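Skananis Bench Recording Station

Overview | What ships | Recording | Data format | Service

The Skananis is a two-arm recording station for groups that train manipulation policies and need demonstrations of small, fiddly work. An operator leads the arms through a task, the station records joint positions, gripper state and video on a single clock, and each attempt is saved as its own episode. It comes from Plumex as a complete bench, wired and calibrated, or as a kit for an existing table.

Most of our customers use it for disassembly and reassembly: computers, small appliances, meters, power tools. It can also be used for sorting and packing, but if that is all you need, the Lei single-arm station costs less and takes up less floor.

What ships with the full bench

Two arms with parallel grippers
Gripper-mounted cameras
Fixed workspace camera with bracket
Slatted metal work surface
Fixture plate for holding small boards and parts
Pair of leader handles with foot pedal
Recording computer with Ernatex capture software installed
Calibration target and printed setup sheet

The kit version leaves out the work surface and the recording computer. Arms can be ordered separately as spares. Grippers are sold in pairs only.

Recording a session

The operator sits or stands at the leader handles and presses the pedal to start an episode. Pressing it again ends the episode and brings up the label screen, where the attempt is marked as success, partial or fail. A long press discards the attempt. We suggest keeping the fails. Several customers threw theirs out in the first month and later had to record them again on purpose.

Ernatex holds a task list for each project. A task is one short action with a clear start and end, such as "lift memory module" or "unplug drive cable." Long jobs are best split this way and joined later by tag. The software will record a continuous run of up to 2000 seconds if you prefer to cut it afterward.

Between episodes the operator resets the parts by hand. The arms hold position with brakes on while the pedal lock is engaged. Do not reach into the work area with the lock off.

Reference task set

Every station includes access to our desktop computer set, recorded in our own shop. It contains 3753 episodes over 281 tasks, with labels and calibration files. Yayra Issahaku wrote the task list and the labeling guide, and both are included as plain text so you can edit them for your own work.

The set uses ordinary office towers. The case goes on its side with the side panel off and the interior facing up.
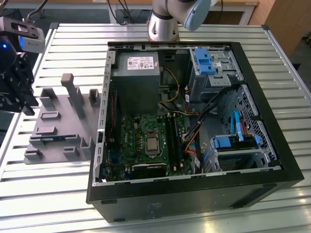 Cables are the hard part of this set. They rarely end up in the same place after a reset, and a policy trained on tidy layouts tends to fail when one crosses the part it is trying to grip. The labeling guide asks operators to leave the cables as they fall and to change the angle of the case every few episodes. If you add your own recordings, please do the same, or tag them separately.

Data format

One folder per episode, holding video files, a state log and a label file. Time stamps are shared across all streams. Conversion scripts for common training formats are included. The station works without a network connection, and nothing is uploaded unless you set up a sync target.

Service

The warranty is 2 years on arms and handles. Gripper pads are wear items and are not covered. Recalibrate after moving the bench or replacing a camera; the routine runs from the Ernatex start screen.

Orders placed by the end of January include on-site setup. For a quote, send us your table size, the parts you plan to handle and the number of operators.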